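Site Visit Report: Open Day at the Wultum Robotics Lab
Intro to Automation, Group 11

1. Why we went

Our project (working name Widisness) is about how robots deal with soft or bendy things. Cables mostly. Wultum had its open day in May so we signed up for the afternoon demo slot. Bus 64 goes almost to the door, room 636 is up the back stairs and not well signed. We missed the first few minutes of the intro talk.

2. The demo station

One table, a printed cloth over a dark teal top, household stuff on it. Two grippers, one on each side. The talk said the cloth is there on purpose, a busy pattern makes it harder for the vision software to find edges. The part we cared about was the desk lamp and it's cord. We stood back from the table and took notes.

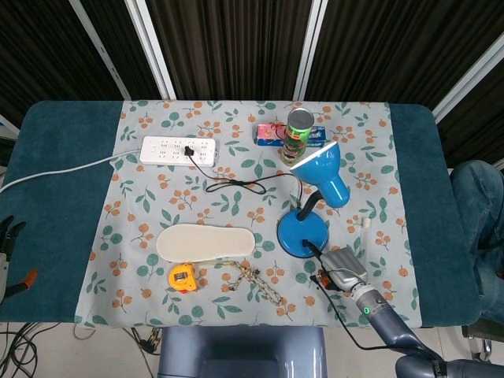 Fig. 1. Gripper with a black cord next to the lamp base.

Notes from this part:
Gripper fingers very close to the lamp base. Not much room for error.
Small green light on the wrist.
Gooseneck lamp is a nasty object, stiff base and bendy neck in one thing.
Thin cable with a coil in it, goes from the power strip toward the lamp. Hard to say which loop is on top, even for us.

3. Object choice

Asked how they pick objects. Answer was they have a list called Gestent, 3015 items, and each table gets a mix off it. Rigid, floppy, see-through. Ours had the shoe insole, tape measure with a bit of tape out, a snack can, a cookie box, a knotted braided rope. Also a clear tube with a white cap, you can see the cloth pattern right thru it. We think the rope is the worst one for our own project becuase the knot hides where the ends go.
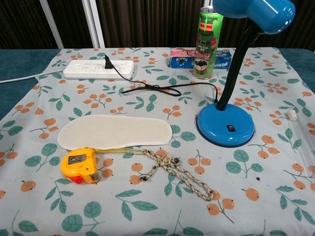
4. What we use from this

Patterned cloth for our tests, we only had a plain white desk so far.
At least one clear object.
Cable with a loop in it, not laid out straight.
Panagiotou grippers are out of our budget so we stay with the school one.

5. Still open

Did not get to ask about grip force. Will email the lab before the final report is due.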